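Workshop Visit: How the Hand-Held Grippers Are Kept Running

Our group from Sesix spent a morning in April at the Talluvau workshop. The subject was a single station: one table, two hand-held grippers, and the household items people pick up with them. Telma Orellana looks after the station and showed us how it is set up and serviced.

Each gripper has two fingers with a black pad on the end. The pads are screwed on from the top, so they can be changed without taking the arms off. Telma checks the screws before every shift. A pad that has worked itself crooked will still hold a cup, she told us, but the recordings from that session are hard to use. The brass-rimmed holes in the arms get a look at the same time. She moves the fingers by hand and feels for play.
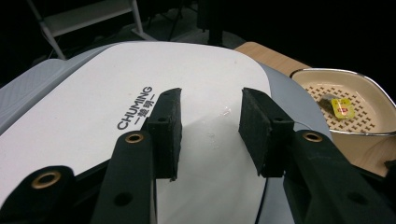 How often are the pads replaced?
Every 2,000 grips, or sooner if an edge has started to tear. The count is kept in the station log and goes back to zero when a new pair goes on. The pair in use when we came was at 734.

Vinh Vũ asked about cleaning. The pads are wiped with a damp cloth and left to dry. Solvent is kept away from them after an earlier set went soft. The table is wiped at noon and again at the end of the day, and crumbs that collect near the finger joints are brushed out with a small paintbrush.

After a pad change comes the closing check. Telma sets the opening to zero with the fingers shut, opens them all the way, and closes them on a gauge block. If the reading is off she loosens the pads, squares them up and starts over. Then she makes a few slow approaches to something round, where a pad that is out of line shows up first. 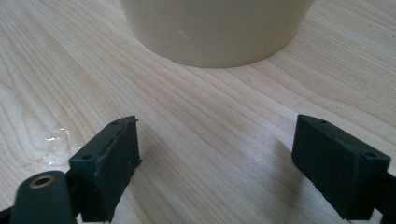
Cables and a working run

Each gripper has its own thin black cable, and cables cause most of the repairs. They bend sharply at the point where they leave the grip, and a break inside the jacket can come and go for days before it is found. Nélida Quezada keeps two spares made up and labeled. A swap takes her 4 minutes, plus another closing check.

We stayed for part of a run at the table. The operator had a gripper in each hand, and the job involved a pedal bin, a tan paper cup and a beige container with a perforated insert.
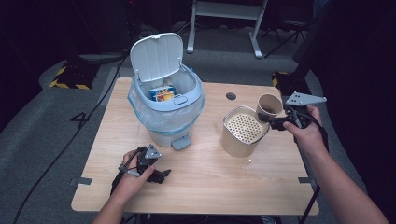

Talluvau workshop, April

The log was the last thing we looked at. It has 245 entries, and most are a single line: date, gripper, fault, part fitted, initials. Lautaro Ojeda copied down the column headings so we can use the same layout at Sesix. We also ordered a set of spare pads and a gauge block. Telma is sending us her check sheet for the screws.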